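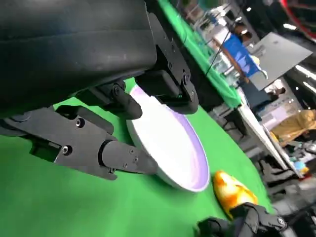
La costumbre de servir la comida ya repartida en la cocina, que en los comedores vecinales de Medolberg se da hoy por antiquísima, es en realidad bastante reciente, y quienes peinan canas recuerdan todavía muy bien la fuente grande en medio de la mesa y el orden, nunca escrito pero respetadísimo, en que cada cual metía la cuchara. Cuando empezamos las entrevistas pensábamos que la conversación giraría sobre las recetas (¡y vaya si giró, durante tardes enteras!), pero una y otra vez nuestras anfitrionas acababan hablando de la vajilla. El plato de borde blanco, como el que aparece inclinado en la figura 1, fue para muchas de ellas la señal más clara de que algo había cambiado: cada comensal tenía desde entonces su ración, su sitio y, en cierto modo, su propia pequeña mesa.

Conviene detenerse un poco en la palabra «borde», que en Medolberg tiene una vida propia. Las mujeres mayores la usan para hablar de lo que se deja sin comer por educación, y así «quedarse en el borde» es comer poco en casa ajena, mientras que «pasar el borde» se dice de quien repite sin que se lo ofrezcan. En los dieciocho testimonios que recogimos la expresión aparece en nueve, casi siempre entre risas y muchas veces referida a algún cuñado. En Ongart, en cambio, a media hora de camino, se entiende pero no se emplea, y allí la misma idea se expresa con el pan: el invitado discreto «parte pequeño».

Esta diferencia entre dos pueblos tan cercanos nos dio bastante que pensar. Wael Ouazzani, que llevó con enorme paciencia las entrevistas de Ongart, propuso relacionarla con las fiestas de junio, en las que la fuente común se ha mantenido para el guiso de habas y cordero. Donde se sigue comiendo de una misma fuente al menos una vez al año, razonaba, el plato individual no llega a cargarse de tantas obligaciones. La hipótesis nos parece atractiva, aunque debemos reconocer que en Fleden, donde la fiesta también se conserva, dos de las seis familias visitadas conocían el dicho del borde y lo atribuían a una abuela venida de fuera.

Queda por tratar el asunto del reparto, que retomaremos con más calma en el apartado siguiente. Baste adelantar que servir desde la cocina trasladó a una sola persona decisiones que antes se tomaban a la vista de todos: quién recibía la carne, cuánto caldo le correspondía al que llegaba tarde, qué se guardaba para la cena. Una de nuestras informantes de más edad, que nos recibió con café y un bizcocho de anís que agradecemos aquí sinceramente, lo recordaba así: «Con la fuente se discutía en la mesa. Con el plato, mi madre discutía sola, delante del fogón».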